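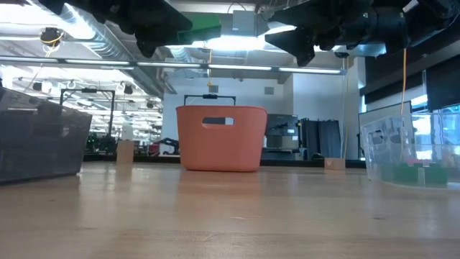 Plollstead Lantern Night: Frequently Asked Questions

What is Lantern Night?
Lantern Night is the autumn festival of Plollstead. People carry paper lanterns from the old mill to the river, they sing on the way, and after that everyone eats soup together in the market hall. It is held every October, when the evenings become dark early.

How old is the tradition?
The first lantern walk that we can find in the town papers had 23 walkers. They were mostly families from the mill houses. The older people in town say that their grandparents already walked before this, but there is no paper about it, so we prefer not to give a year.

Why do people carry lanterns?
There are 2 stories. The first one says that the mill workers lit the way home for each other after the last shift of harvest. The second one says that a ferryman was lost in the fog and the town stood at the river with lights until he found the shore. Children usually like the ferryman more. In school they learn both.

Is it a religious holiday?
No. In the past the church bell was rung at the start, and it is still rung today, but there is no service. People of every religion, or of none, take part in the walk.

Is Lantern Night the same as Halloween?
No, although both are in October and many visitors mix them up. We do not wear costumes on the walk and there is no trick-or-treating. If your child comes in a costume anyway, nobody will send him or her home.

When does the walk start?
We meet at the mill at 6:00 p.m. and the walk starts at 6:30 p.m., when the bell is rung. The soup is served from 7:45 p.m. until it is finished. Please check the notice board at the market hall for the day, as it is decided each year after the harvest market.

How long is the route?
It takes 40 minutes if you walk slowly, and you will walk slowly, because the street by the mill is narrow. The last part, down to the river, has steps. For strollers and wheelchairs there is a flat way through Estrella Street — follow the blue ribbons.

How many people come?
Last year 332 people walked with a lantern. More people stand along the street and watch, and those we did not include. In the market hall it becomes very full, so families with small children can go in first.

Do I have to bring my own lantern?
You can bring one or make one. The lantern workshop is in the Fiser Room behind the library, and it is free. Paper, glue and wire are given there. Please use a small electric light inside and no real candle. This rule is also for adults.

What do the colors mean?
Traditionally the lanterns were white or yellow. Today you can choose any color. A red lantern is carried only by the person who leads the walk, so we ask you kindly to leave this color free.

What is Flosach?
Flosach is the flat bread that is eaten with the soup. It is made with onion and caraway seeds, and it is broken by hand, never cut with a knife. Some families put a walnut inside one piece. Who finds the walnut may choose the first song of next year. Please tell us if you have a nut allergy — we keep a separate table without walnuts.

Where can I learn the songs?
The words are printed on a sheet, which you get at the mill. There are four songs and the second one is difficult. Houda Hegazy practices them with everybody who wants to in the library, on the three evenings before the walk. You do not need to sing well.

What happens if it rains?
In light rain we walk. In strong wind the walk is canceled, but the soup and the songs in the market hall still take place.

Does it cost something?
The walk is free. For the soup you can give what you want in the box at the door. Last year the box brought $4,000, and it was used for new lamps on the river path.

Can I bring my dog?
Yes, on a short leash. Dogs cannot enter the market hall.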